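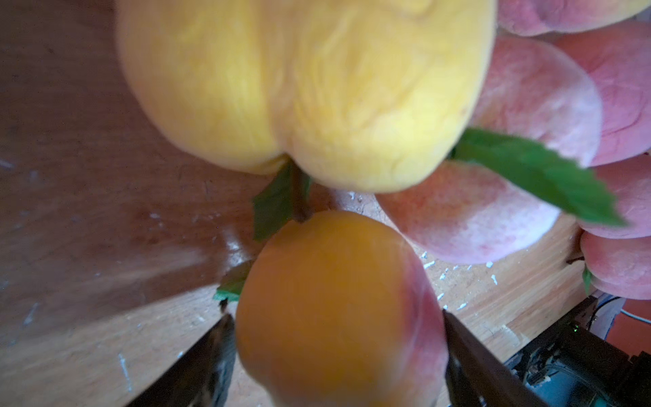
Progress report for July
Mixed fruit baskets, Navarrete packing room
Submitted to Tradolen by Fidel Yáñez

1. Summary

The grant covers the design and packing of 500 mixed fruit baskets for the Navarrete welfare program. At the end of July, 212 baskets have been packed and delivered. We are behind where the original plan put us, mostly through a slow first two weeks, and we expect to make up the difference in August. Spending is within the approved amount.

2. Work done

The first task was to agree on what goes into a basket. The early versions had peaches of one color only and looked flat once they were covered. We now combine yellow, orange and pink peaches and leave the small green leaves on where they are sound. Recipients have commented on the leaves more than on anything else we changed.

Peaches are sorted by color and size before packing. Large ones go in first, toward the middle, and smaller ones are set against them with the crease facing up. Any fruit with a soft spot is taken out and goes to the kitchen for jam or compote. The stem end is checked at the same time. We lost 40 peaches to bruising in the first delivery, nearly all of them from the bottom layer of the crates. Skurex, who supply the crates, have agreed to send shallower ones.

Uriel Farías rewrote the packing sheet in the middle of the month. The old one ran to three pages and people had stopped reading it. The new one is a single page and is taped up beside the door.

3. Packing table

The packing table has been kept simple. It has a light-brown wooden top, with the orange-red lily panels around it. The white mesh basket sits at an angle so that fruit can be added from either side. Peaches take the center and the other yellow and orange fruit goes around them, citrus included. Tongs hang in the white wire basket on the left, and small items go in the black organizer on the back rail, off the work surface.

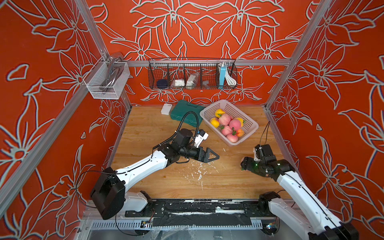
The mesh baskets come from Flenex. They are light and easy to wipe down, but the open sides let the leaves catch, so the fruit has to be lowered in slowly. We tried a paper liner for two days and dropped it. It slid about and hid the fruit.

4. Problems

Ripeness is still uneven. Pink peaches tend to arrive ready to eat, while the yellow ones need another day or two – a basket packed on arrival is therefore never quite right for everyone. We have started holding the yellow fruit overnight at room temperature.

The second problem is storage. Packed baskets cannot be stacked, and the shelves we have hold one morning's output. Fidel has asked for the use of the room next door from 2 p.m. and is waiting for an answer.

5. Budget

Fruit and crates have cost slightly more than planned and baskets slightly less. All 500 baskets have been paid for. No change to the total is requested.

6. Next month

Packing the remaining 288 baskets
First order in the shallower crates
A short note for recipients on how to keep peaches at home
Decision on the extra storage room

Receipts and the delivery list are attached separately.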